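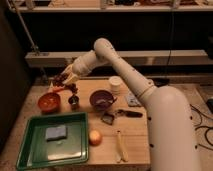

Vamwood: picking from a crowded table
Project gallery, Mosby Lab

Vamwood is a method for teaching a robot arm to pick up everyday things when they are lying close together. It was developed at the Mosby Lab by Faith Tanui, Josphat Mfinanga and Zawadi Mwakyusa, with Wian Hendricks on hardware. This page goes with the write-up and follows the work from the table to the results. Notes are short. The details of training and the full tables are in the paper.

The table
All trials were run on a wooden table with bowls, a tray, a cup, a sponge, and pieces of fruit spread over it. Objects are left where the last trial put them unless one falls to the floor. We reset the whole table at the start of each session.

Grapes
Grapes were the item we argued about most. A bunch has no fixed shape, and it hangs differently depending on where the fingers close. Early versions of Vamwood aimed for the middle of the bunch. The current version tends to go for the top.

Bowls
A bowl is both a thing to pick up and a place to put things. The instruction decides which. "Put the grapes in the bowl" and "move the bowl" start from the same view and need very different motions, so we kept both kinds of instruction in every session.

Tray
The green tray is too wide for the gripper to take across the middle. It is used only as a target. Placing counts as a success if the object ends up inside the edges and stays there when the arm moves away.

Flat items
Thin things lying flat on the wood are hard to get hold of. Vamwood will sometimes push one toward another object and grip it once it has tipped up a little. We did not train this directly – it showed up in the demonstrations because Zawadi does it without thinking when she drives the arm.

Demonstrations
Each task was taught with 20 demonstrations, all of them recorded by a person steering the arm by hand controller. Faith and Zawadi split the recording between them. Their styles differ: Faith comes in from above and slows down early, Zawadi comes in from the side. A model trained on only one person's data did worse on the other person's table layouts.

The object set
There are 39 objects in the set, which we call Wuranora. It mixes food, kitchen things, and small household items. Some were chosen for being easy, so that a failure on them would point to a problem in the setup and not in the method.

Choosing a grasp
Vamwood proposes several grasps for the named object and scores each one by how much the neighbors would move. The lowest score wins if the grasp itself is judged safe. In a clear space this makes little difference. In a tight group it changes the choice often.

Baseline
The comparison method, Ugwu, uses the same arm, the same demonstrations, and the same instructions, but ranks grasps only by how likely they are to hold. We ran the two in alternating blocks on the same day so that lighting and wear on the finger pads would affect both.

Trials
The evaluation took 2,000 trials, split evenly between the two methods. Josphat wrote the scoring sheet. A trial is marked as a pick failure, a place failure, a disturbance, or a success. "Disturbance" means the right object got to the right place but something else was knocked over or pushed off the table.

What changed
The clearest result is in disturbances, where Vamwood had fewer than Ugwu on every group of objects. Pick failures were close to even. On round fruit Ugwu was slightly better, and we think this is a matter of the scoring step being too careful: it passes up a firm grip to avoid touching a neighbor, and the fruit rolls.

Common failures
Fruit rolling out of the fingers. A spoon catching on the rim of a bowl. The arm waiting too long over a target because two grasps have nearly equal scores and it keeps switching between them. The last one was fixed late in the project by making the arm commit once it is 2 inches above the object. The trials above were all run with the fix in place.

Wednesday sessions
Upendo Mollel ran a separate set of sessions in which she wrote the instructions without having seen the training list. Her wording was looser – "the purple one," "that fruit by the tray" – and success dropped. These runs are reported in their own table and are not included in the main count.

Next
We are adding a second camera view and repeating the tests on round objects. Object lists for Wuranora and the blank scoring sheet can be requested from Wian Hendricks at the lab. The page was last changed in February, when the baseline section was corrected.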